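Kenham library to shut for 19 days over new flooring

Kenham library will close for 19 days in December so the last of the old carpet can come up, the council confirmed on its website late yesterday. Doors shut at the end of the first week. Back open before Christmas, if the glue behaves.

The job covers the childrens corner, the local history shelves and the long hallway down to the toilets. Front half is already done. Contractor is Majumder, same mob that did the Wornton pool change rooms, and the price is inside the figure councillors signed off in winter. No word on the exact amount – we have asked.

Loans due during the closure will be pushed out automatically. No fines. Holds can be picked up from Wornton branch, which will stay open 2 extra hours on Saturdays while Kenham is dark. The after-hours return chute will be locked, so please don't leave books on the step. It rained on a whole pile of them last time and most went in the bin.

Borrowing limit goes up to 30 items per card from the week before. That includes DVDs and magazines but not the jigsaws, which stay at the usual limit becuase there are not enough to go round.

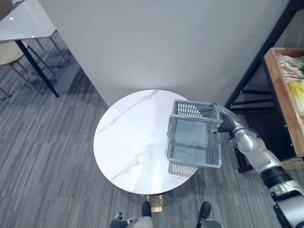 One regular at the Kenham branch told us the timing could not be worse, that school is nearly out and half the street has no air con, and the library is where everyone goes when it's hot. She wanted to know why it couldn't be done in autumn.

Council's answer is that the flooring order slipped. Tiles were meant to land in August and didn't. Waiting for autumn would have meant paying for storage and losing the booking with the installers.

Story time moves to the Flillau hall for the duration, same time, same days. Parking there is tight, the footpath side is best with a pram. Homework club is off until the new year. The knitting group is still looking for a room – ring the front desk if you have one going, ground floor prefered.

Computers are the sticking point. Wornton has fewer terminals than Kenham and they were booked solid most afternoons last month. Sessions will be capped and printing has to be paid for by card, no coins. Anyone needing a form printed for Centrelink or the like can ask at the council office counter instead, mornings only.

Public wifi at Kenham will be switched off as well, including the bit you can pick up from the bench outside.

Full list of changed hours is up on the noticeboard by the main doors and at both branches.

RELATED
Wornton pool change rooms reopen after tile repairs
Flillau hall bookings move online
Route 72 bus: new stop outside Kenham shops
Green bin pickup dates over the holidays
Book sale tables wanted, Wornton branch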